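Folding carton

A folding carton is a box made from a single sheet of paperboard or thin cardboard that is cut, creased, shipped flat, and set up by folding shortly before it is filled. Folding cartons are used for food, cosmetics, toys, gifts, stationery, and small household goods. They are different from rigid boxes, which are built and glued to their final shape at the factory, and from corrugated shipping boxes, which have a wavy inner layer and are made to carry heavier loads.

Terms

The flat sheet before folding is called a blank. The lines along which it bends are called creases or scores. The parts between the creases are panels, and the smaller parts that hang off the panels are flaps or tabs. A box with the lid attached to the back wall is usually called a hinged-lid or tuck-top box. A box with a separate lid that fits over the base is called a two-piece box.

The words "carton" and "box" are used loosely in everyday speech. In the packaging trade, "carton" most often means a paperboard container for one retail item, while "case" means the larger container that cartons are packed in.

Material

Most folding cartons are made from paperboard, a stiff sheet heavier than writing paper. White boxes may be made from bleached board, which is white all the way through, or from a gray or brown board with a white coating on one or both sides. The difference can be seen at a cut edge or along a torn corner.

Paperboard has a grain, meaning that most of its fibers lie in one direction. It bends more easily along the grain than across it. Box makers place the blank on the sheet so that the grain runs in the direction that keeps the walls from bowing. For a tuck-top box, this normally means the grain runs around the body of the box, across the upright creases.

Dry air makes the board more likely to crack at a fold. Damp air makes it soft, and panels stored in a damp room may curl toward one side. Blanks are best kept flat, under light weight, in the room where they will be folded.

Cutting and creasing

Blanks are cut with a die, a flat or curved tool set with steel rules. Sharp rules cut through the board. Blunt, rounded rules press the creases without cutting. Small runs may be cut on a flatbed plotter, which uses a moving knife and a creasing wheel in place of a die.

A good crease is a shallow groove with a small raised bead on the other side. When the panel is folded, the bead goes to the inside of the bend and the outer surface stretches only a little. If the crease is too shallow, the board resists folding and may crack on the outside. If it is too deep, the board is weakened and the panel hangs loosely.

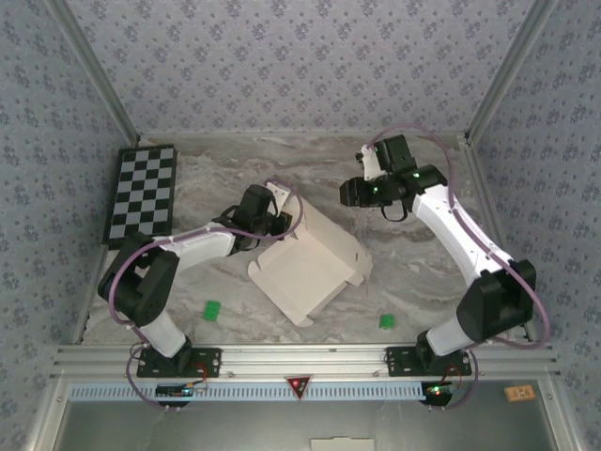 Folding begins with pre-breaking the creases. Each panel is bent along its line and then allowed to relax. A box that has been pre-broken stands up with less force and is less likely to wrinkle next to the fold. On cartons with long walls, the long creases are usually worked first and the short ones after.

Common styles

Straight tuck end. The top and bottom closures both hinge from the same panel, usually the back. The front panel has no raw edge at the top, so this style is often picked for boxes that will be displayed.

Reverse tuck end. The top and bottom closures hinge from opposite panels. Blanks of this style fit together more closely on the sheet, which wastes less board.

Auto-lock bottom. The bottom panels are glued in advance and snap into place when the body is opened. This style costs more to make but takes less time to set up.

Roll-end tuck top. The side walls are folded over double and lock into the base without glue. The lid hinges from the back wall and often has side flaps, called dust flaps or ears, that slip down inside the walls. Bakery boxes, mailing boxes, and gift boxes are often made this way.

Four-corner tray. The walls are joined at the corners with glue or with interlocking tabs. A second, slightly larger tray can serve as the lid.

Setting up a roll-end box by hand

The blank is laid on a flat, firm surface with the inside facing up. The front and back walls are raised to a right angle with the base. The corner tabs at their ends are turned inward. The outer side walls are then raised, and the inner side walls are rolled over the corner tabs and pressed down until the small feet along their edges catch in the slots of the base. The lid is bent over last, and its front flap is tucked behind the front wall.

A common error is to roll the side wall before both corner tabs are inside it. The wall will then seem to close but will spring open when the box is lifted. Another is to press the lid closed by its center, which can leave a dent in a thin board. Pressing near the two front corners gives a straighter edge. 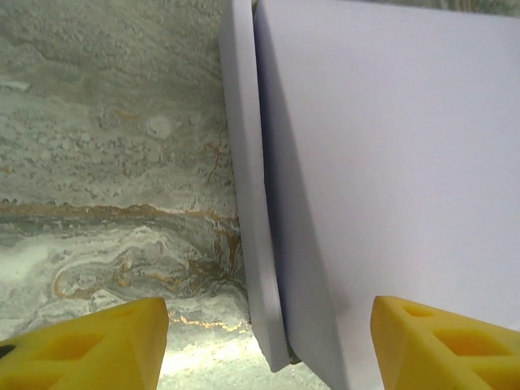

Board that has just been creased tends to spring back toward flat. This is called fold memory. It is stronger in heavy board and in creases that run across the grain. Workers who set up large numbers of boxes often fold a wall slightly past the right angle so that it comes back to upright. Lids are treated with more care, since a lid folded too far back may lose its stiffness at the hinge and sit crooked after closing.

Notches, slots, and tabs

Small cuts at the corners of a blank allow for the thickness of the board. Without them, panels that meet at a corner would push against each other and the walls would lean outward. Notches are also cut where a flap must pass another flap on its way into the box.

Slit locks are short cuts at the ends of a tuck flap crease. The edges of the dust flaps catch in them and hold the lid shut. A thumb cut, a half-round opening in the front panel, makes the lid easier to pull open. Some boxes have a cherry lock, a rounded tab on each side of the lid that fits into a gap in the side wall.

Folding cartons at Stenunen

The box works at Stenunen made plain white cartons for bakeries and small shops in the surrounding district. Its pattern book, put together by the die maker Ostap Kuzmenko, listed 108 carton patterns, each drawn flat with the cuts in solid lines and the creases in dashed lines. The system of dashes is still the usual one in box drawings, although the spacing varies from one drafting office to another.

A later edition was revised by Vsevolod Tymoshchuk for the Marchuk packing firm. He removed patterns that needed wire stitching and added a group of glueless boxes with rolled side walls. The largest of these, known as the Buson pattern, had a hinged lid as deep as the base and three rows of slots, so that the same blank could be set up at different widths. It was difficult to fold neatly and was dropped after a run of 636 boxes. 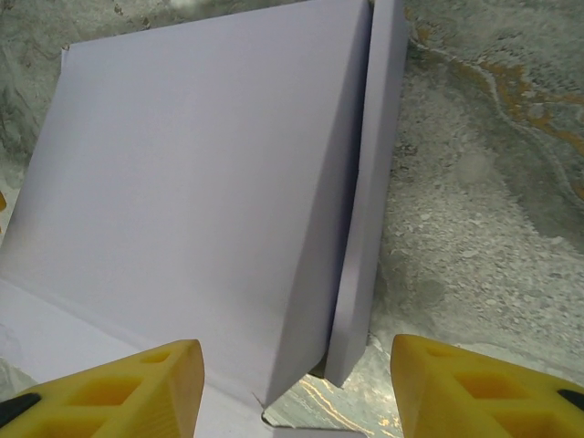 Copies of the revised book are held in the trade library at Trollirach, along with a set of sample blanks. Many of the samples have yellowed, and several have cracked at the hinge from being opened and closed by readers.

Storage and reuse

Flat blanks are usually packed in bundles of 20 or more, with the direction of every second group reversed to keep the stack level. Glued cartons are stored folded flat on two of their creases. If they are kept this way for a long time, the other two creases may stiffen, and the box must be squeezed open before it will stand.

A roll-end box can be taken apart and stored flat again if the feet are lifted out of the slots gently. Each round of folding softens the creases and wears the feet, so reused boxes are sometimes closed with a band or a strip of tape. Clean paperboard is widely accepted for recycling. Board with a plastic film or heavy grease stains may not be.

See also

Corrugated box
Die cutting
Paperboard
Rigid box
Tray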